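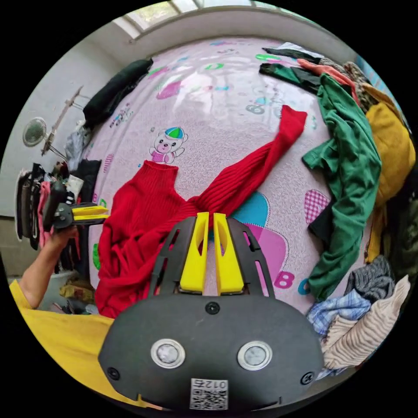
How much does it cost to build your own pair of hand-held grippers?

Around 700 dollars if you start from nothing, less if you have a friend with a printer and a drawer full of screws.

I put that at the top because it is what everyone at work asked me when I got back from visiting the Pleltik workshop in August, and I promised Eleni Mladenović, who answered my first email and then about nine more after it, that I would write the visit up properly for the people who couldn't come along. So get yourself a coffee, I do go on a bit!

Pleltik is a shared workshop above a tile store. You go up an outside staircase that rattles, and then you are in one long room with benches down both walls and a smell of warm plastic. I got there a little after ten in the morning and Dirk Dekker was already taking a gripper apart for a couple who had driven in from the coast. He has built more of them than he likes to admit (his words), and he let me hold the screwdriver for the second half, which I thought was brave of him.

The project they are all working on is called Witusier, and the idea is to teach a home-built arm to handle laundry. The arm itself lives at the far end of the room and was in pieces that day, waiting on a shoulder bearing. What you can do in the meantime is collect the practice runs by hand: a gripper in each fist, clothes on a bed, and you spread and fold the way you would want the arm to do it. Sweaters are the hard ones. A ribbed turtleneck stretches wherever you pinch it, and the sleeves go off in their own directions. Mahmoud Badawi told me he does his at home in the evenings, and that he has come to have strong feelings about knitwear. They had 823 runs when I visited and want 1000 before they try any training.

My own go at it was humbling. The fingers give more than you expect, so I kept squeezing too hard and dragging the whole shirt toward me. Lovisa Björklund stood next to me and said "softer, softer" until I got a sleeve laid flat, and then I was so pleased that I dropped it. Thirty minutes of this and my thumbs were sore, so anyone planning a long session should take breaks.

Lunch was flatbread and a very good lentil soup from the place next door, eaten standing up. Dirk and Mahmoud argued the whole time about whether softer finger pads are worth the extra printing time. Dirk prints his overnight and doesn't care. I have no opinion but I enjoyed it a great deal.

If you want to go, write to Eleni first and tell her what you'd like to build. Parking is behind the tile store, past the pallets. Wear shoes you can stand in, and bring a few old clothes if you can spare them, sweaters most of all. I'm going back once the bearing arrives, and I've already set aside two cardigans.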